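Plorer 相談室 ＞ 机・作業台 ＞ 天板

# 白い天板の上で白いものが見えません。天板を変えるか、物のほうを変えるか

**なぎさ通り3階**　投稿 2022年3月20日

趣味で布小物を作っています。去年の11月に作業部屋の机を入れ替えて、前の茶色い机から真っ白な天板の大きなテーブルにしました。メーカーはPristethamで、幅が広くて脚もぐらつかず、机としては気に入っています。

困っているのは、白いものを置くと見えなくなることです。主な材料が生成りの綿、白いフェルト、接着芯、白い厚紙の型紙で、ほとんど白系です。裁ったパーツを並べておくと、端がどこまでなのか、立って見ても分かりにくいです。先日は接着芯のパーツが一枚足りないと思って裁ち直したら、最初の一枚は目の前にありました。消しゴムや白いクリップも見失います。

部屋の照明は天井の丸いシーリングライトが一つと、机の左奥にクランプ式のライトが一つです。どちらも昼白色です。明るさが足りないのかと思い、クランプライトを買い足して二つ点けてみましたが、むしろ前より分かりにくくなった気がします。目が疲れるのも早くなりました。

もう一つ、関係があるかどうか分からないのですが、天板に細い暗い筋が何本か出てきました。机の手前右側、いつも右腕が来るあたりです。水拭きでは落ちません。これが傷なのか汚れなのか分からず、傷なら天板ごと何かで覆ってしまおうかとも考えています。

いま考えているのは次のどれかです。

- 天板に色つきのシートを貼る
- 机の大きさに近いマットを敷く
- 天板だけ買い替える
- 机はそのままで、材料のほうに目印をつける

家族も同じ机で作業します（紙を切ったり、プラモデルの仕分けをしたり）。なので、あまり濃い色で部屋が暗くなるのは避けたいです。アイロンは別の台でかけるので、熱のことは考えなくて大丈夫です。

賃貸ではないので、机に手を加えること自体は問題ありません。予算は天板の買い替えまでいかなければ、そんなに気にしません。同じような机を使っている方、どうしているか教えてください。

**追記**
天板の材質を聞かれたので書きます。説明書には「メラミン化粧板、白、つや消し」とありました。つや消しといっても、ライトを二つ点けると手前がうっすら光ります。厚みは書いてありませんでした。

---

**とうふ半丁**

カッターマット敷けば終わりです。緑のやつ。

うちは大きいのを二枚並べてます。継ぎ目は気になりません。

> **なぎさ通り3階**　ありがとうございます。小さいカッターマットは持っていますが、裁断のとき以外はしまっています。敷きっぱなしだと反ってきませんか？
>
> **とうふ半丁**　反りません。日なたに立てかけて置いたら反ったことはあります。寝かせておけばいいです。
>
> **なぎさ通り3階**　立てて置いていました。寝かせてみます。

---

**Tsolakis木工の二代目**

家具の修理をしています。天板の筋のほうを先に答えます。

メラミンの白い天板に出る暗い筋は、修理の相談で来るものだと大きく分けて二通りあります。一つは表面に金属が擦れて、金属のほうが削れて残ったもの。もう一つは本当に表面が切れていて、その溝に汚れが入ったものです。見た目はよく似ています。

見分け方は爪です。筋に対して直角に、爪の先を軽く滑らせてください。引っかかりがなければ前者です。引っかかれば後者です。暗い部屋で懐中電灯を天板すれすれに寝かせて当てる方法もあります。溝があれば片側に影が出ます。

前者なら、メラミンスポンジを使う前に、普通の消しゴムでこすってみてください。それで薄くなることが多いです。落ちなければ台所用のクリームクレンザーをほんの少量、湿らせた布につけて、筋に沿って拭きます。円を描くとそこだけつやが変わるので、必ず筋と同じ向きです。つや消しの天板は磨くとつやが出てしまいます。目立たない端で試してからにしてください。

後者の場合、溝は埋まりません。埋める材料は売っていますが、白は色合わせが難しく、私は机の手前側ではお勧めしていません。埋めた跡のほうが目立つことがあります。溝の汚れだけ中性洗剤と古い歯ブラシで落として、そのまま使うほうがきれいです。

筋の出る場所が右腕のあたりということなので、まず腕時計、ブレスレット、袖のボタン、ファスナーの引き手を疑います。はさみの可能性もありますが、はさみの場合は向きがばらばらになります。腕につけているものだと、腕の動きに沿って、だいたい同じ向きの斜めの線になります。何本かあるそうですが、向きはそろっていますか。

> **なぎさ通り3階**　見てきました。全部ほぼ同じ斜めの向きです。爪は引っかかりませんでした。作業中も金属バンドの腕時計をしています。
>
> **Tsolakis木工の二代目**　では時計のバンドでしょう。消しゴムから試してください。
>
> **なぎさ通り3階**　消しゴムでかなり薄くなりました。一本だけ残っていますが、言われなければ分からない程度です。時計は外すことにします。

シートについても書いておきます。色つきの粘着シートを天板全面に貼るのは、やめておいたほうがいいと思います。貼るのは一日でできますが、カッターを一度落としたところから端が浮いてきます。剥がすときに糊が残り、その糊を溶剤で取ると、今度は天板の木口のテープが浮くことがあります。剥がす相談のほうが、貼る相談よりずっと多いです。

どうしても貼るなら、作業する範囲だけにして、机の縁から指一本分内側で止めてください。縁まで巻き込むと袖が当たって必ずめくれます。角は小さく丸めて切ります。

天板の買い替えについては、脚の取り付け穴の位置が合えば可能です。Pristethamの机を直接扱ったことはないので、穴の間隔は実物を裏返して測ってください。裏に金物が埋め込んであるタイプだと、合板を買ってきてそのまま付けるというわけにはいきません。ネジの長さも、天板の厚みが変われば変える必要があります。長いまま使うと表に突き出ます。

色のことは、私は家具屋なので作業のしやすさについては詳しくありません。ただ店の検品台は薄い灰色にしています。白い部品も黒い部品も、どちらもそこそこ見えるからです。

---

**Chae-won Seo**

小さな工房で、布と紙の部材の仕分けと袋詰めをしています。作業台は全部白です。同じことで長く困っていたので、試したことを順番に書きます。長くなります。

**照明**

二つ目のライトで見えにくくなったというのは、気のせいではないと思います。白い台の上で白いものの端を見分けるとき、頼りになるのは色の差よりも、端に落ちる影です。ライトを左と右の両方から当てると、片方の影をもう片方が消してしまいます。

なので、明るくするより、影が片側にだけ出るようにします。クランプライトは一つに戻して、低くして、横から当てます。天板から光源まで、握りこぶしを三つ重ねたくらいの高さがうちではちょうどよかったです。天井の照明は消さずに、調光できるなら少し落とします。調光できないなら、そのままでもライトを低くするだけで違いが出ます。

右利きなら左からです。右から当てると自分の手の影が部材にかかります。家族の方が左利きだと逆になるので、クランプは付け替えられる位置にしておくと揉めません。

手前が光って見えるのは、ライトの光が天板に反射して目に来ているからです。これもライトを低く横に置くと、かなり弱まります。正面の奥に置くのがいちばん光ります。左奥というのは、机の奥行きによっては正面に近い角度になっているかもしれません。左の真横まで手前に寄せてみてください。

**マット**

とうふ半丁さんの緑のカッターマットは、白い部材ならよく見えます。うちで合わなかった理由は方眼です。小さい部材を並べると、方眼の線と部材の端が紛らわしくて、仕分けではかえって間違えました。裏が無地のものなら裏返して使えます。買うときに裏を見てください。

敷きっぱなしで使っていて、いまも残しているのは灰色のフェルトマットです。Tristeckという店のもので、16枚まとめて買いました。机全面に敷くのをやめて、お盆くらいの大きさに切って、部材を置く場所にだけ敷いています。手元が全部灰色になると部屋が暗く感じますが、小さいマットならそれほどでもありません。使わないときは重ねて棚に置けます。

ただし、フェルトは白い繊維くずがつきます。接着芯を裁ったあとは特につきます。粘着ローラーで取れますが、ローラーをかけるたびに毛羽立つので、一年使うとくたびれます。糊のついた面を下にして接着芯を置くと、ざらつきが引っかかって動かしにくくなることもあります。布のパーツを主に扱うなら、表面がつるっとしたもののほうが長く使えるかもしれません。薄い灰色の樹脂のデスクマットも一枚試しましたが、そちらは静電気で薄紙が貼りつきました。冬だけの話です。

黒はやめたほうがいいです。白い部材は確かにはっきり見えますが、白との差が強すぎて、一時間もすると目がしょぼしょぼしました。黒い糸と黒い針の頭も消えます。濃い青も試して、似たようなものでした。

**トレー**

これは安く済みます。小さいもの（クリップ、消しゴム、型紙の細かいパーツ）は、天板に直接置かない決まりにして、色つきの浅いトレーに入れます。家族で使うならトレーの色を人で分けると、片付けも早くなります。

うちでは8色そろえましたが、多すぎました。色が増えると、どの色が何だったか覚えられません。結局よく使うのは薄い緑と水色で、残りは棚の奥です。クリーム色のトレーは、白い台の上では白と変わりませんでした。薄いピンクも夕方になると怪しいです。

トレーの縁は低いものを選んでください。縁が高いと横からの光で中が影になり、せっかくライトを低くした意味がなくなります。

**型紙と道具の目印**

材料に目印をつけるというのは、私は賛成です。ただ、布のパーツそのものには、つけられる場所とつけられない場所があります。まず型紙と道具から始めるのがいいと思います。

型紙は、厚紙の縁をオレンジか黄色のマーカーで塗ります。表の面に線を引くよりも、切り口、つまり厚みの部分に色をつけるほうが、斜めから見たときによく見えます。マーカーは水性だと布に移るので、油性で塗って一晩置いてください。私は一度待ちきれずに使って、生成りの布の端に黄色い点をつけました。洗っても残りました。切り口だけだと真上から見たときに弱いので、表にも縁に沿って細く一周塗っておくと確実です。

薄い厚紙で切り口が細すぎるときは、マスキングテープを縁に半分ずつ折って巻きます。テープの厚みの分だけ外側にふくらむので、正確さのいる型紙には向きません。印をつけるときにその分だけ内側に寄せればいいのですが、私は忘れます。型紙の内側、縁から少し離したところに平らに貼るなら寸法には影響しません。

布のパーツは、縫い代の中であれば、裁ったあとに消えるペンで短い線を入れています。全部の辺に入れる必要はなく、向かい合う二つの辺にあれば、置いてあることも向きも分かります。接着芯は糊のない面に鉛筆で斜線を一本引きます。白い布に透けるようなら、線も縫い代の中だけにします。生成りの綿なら、うちでは透けたことがありません。

消しゴムは、紙のケースをつけたまま使えば見失いません。ケースが短くなったら輪ゴムを巻いています。白いクリップは、うちでは買うのをやめました。

**数えるとき**

一枚足りないと思って裁ち直した、というのは私もやりました。うちは最初、536枚入りの厚紙部材を白い台に広げて数えて、三回数えて三回とも違う数になりました。重なって二枚になっているのが見えないのです。

いまは7枚ずつ、少しずらして重ねた列を作ります。ずらした端に影が出るので、一枚多いところがあれば段が一つ増えて分かります。少ない枚数のパーツでも同じやり方が使えます。裁ったそばから灰色のマットに移していけば、足りないかどうかを天板の上で探さなくて済みます。裁つ場所と置く場所を分けるだけでも違うと思います。

**ブレスレットと時計**

Tsolakis木工の二代目さんの筋の話は、うちの台にも当てはまりそうです。爪で確かめたことがなかったので、今度やってみます。腕につけるものを外す決まりにはしていません。袖が長い季節は、袖口を手首の先まで下ろしてゴムで留める人もいます。腕時計を外すなら、外した時計の置き場所も決めておくといいです。白い台の上に置くと、今度は時計の金具で筋がつきます。うちはコルクのコースターを一枚置いています。

**なぎさ通り3階さんの場合の順番**

私ならこの順でやります。お金のかからないものが先です。

1. クランプライトを一つに減らし、左の真横、低い位置に移す
2. 型紙の縁に油性で色をつける
3. 小物用に色つきの浅いトレーを置く
4. まだ見えにくければ、薄い灰色の無地のマットをパーツ置き場にだけ敷く
5. それでもだめなら全面のマット

天板の買い替えは、ここまでやってから考えても遅くないと思います。うちは4で止まっています。家族の方のプラモデルの仕分けには、4の灰色のマットがそのまま使えるはずです。白いランナーも灰色のランナーもあると思うので、灰色の濃さは、持っている部品を一つ店に持っていって合わせるといいです。

> **なぎさ通り3階**　詳しくありがとうございます。ライトを一つ外して左の真横に下げたら、接着芯の端が見えるようになりました。これだけで半分くらい解決した気がします。型紙の縁塗りは週末にやります。色はオレンジと黄色、どちらがいいですか？
>
> **Chae-won Seo**　どちらか一色ならオレンジです。黄色は細い線だと、ライトの色によっては白に溶けます。下に続きを書きます。

**縁の色について（追記）**

縁につける色は、細くするなら濃いほう、淡い色を使うなら幅を取る、と考えると選びやすいです。白い天板に白っぽいものを置くと、面のほうはほとんど台と見分けがつきません。写真の台でもそうで、指先の向こうにある白っぽいものは、左側の幅の広いオレンジがかった帯が真っ先に目に入り、上の短い黄色や右側の細い線はそれよりずっと控えめです。ぼやけて写っていても、帯のある側だけはどこに縁があるか見当がつきます。帯の左には薄い灰色の影も出ていて、照明のところに書いたのはこういう影のことです。型紙なら、一辺だけでも幅を取ってオレンジに塗り、残りの辺は細い線で済ませておけば、向きの目印も兼ねられます。どの辺を太くするかは全部の型紙でそろえてください。うちは左の辺にしています。

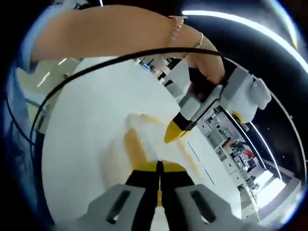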